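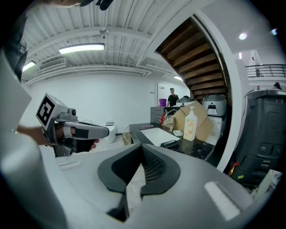

Main room, looking over the counter toward the stairs

stojan_r
We get this place in February. Black counters down here and in the bathroom. What do people use on black stone? I wipe it and it still shows streaks. Budget is roughly 75 for supplies.

BLobo
Drop of dish soap in warm water, then a dry microfiber cloth. The second cloth is the part people skip.

agbayani33
Vinegar works fine and costs nothing.

BLobo
Not on marble it doesn't. He should find out what the stone is first — vinegar will etch some of it.

agbayani33
I've used it on mine for six years, no marks.

stojan_r
Landlord says granite, but he wasn't sure. I'll leave the vinegar alone for now. The bathroom is the one I care about more.

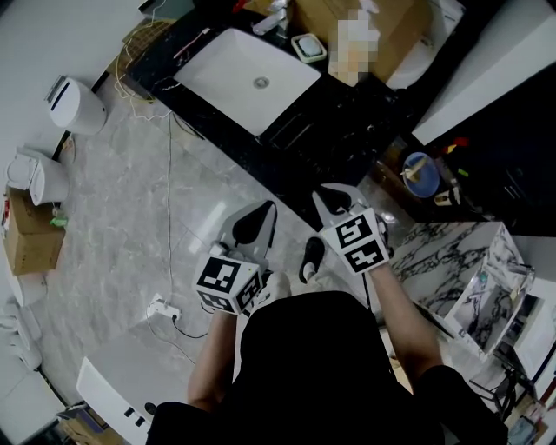 Filed under: Bathrooms > Counters and floors

rowena_a
Bar soap next to the sink will leave film on a black top no matter what you wipe with. Switch to liquid or rinse the dish every day.

stojan_r
The soap dish stays. Any thoughts on the floor tile? It's gray with white veins, glossy.

rowena_a
Damp mop, very little cleaner. Too much is what makes shiny tile look cloudy.

BLobo
Agree with Rowena on the floor. I don't think the bar soap matters that much if you dry the counter at night.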